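Ikstead Bench Top, White

Replacement work surface for Ikstead fixed-height frames. Supplied pre-drilled at 79 cm centres, with 12 fasteners. Colour matched to the Osedbridge pedestal range.

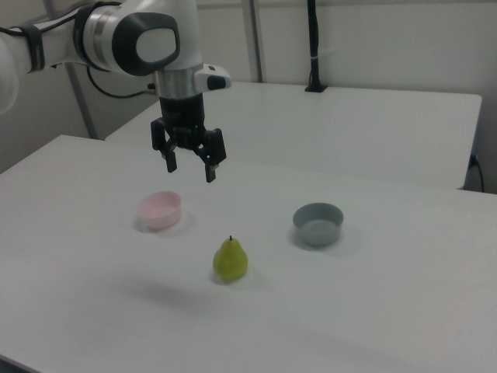

White tabletop in use.

Maximum distributed load is 27 kg per bracket. Wipe down with neutral detergent; do not use acetone or abrasive pads. Edges are sealed at the factory and must be resealed after trimming. Allow a 2,000 mm clear aisle for installation. Freight to regional centres is quoted separately. Grey restocks in February.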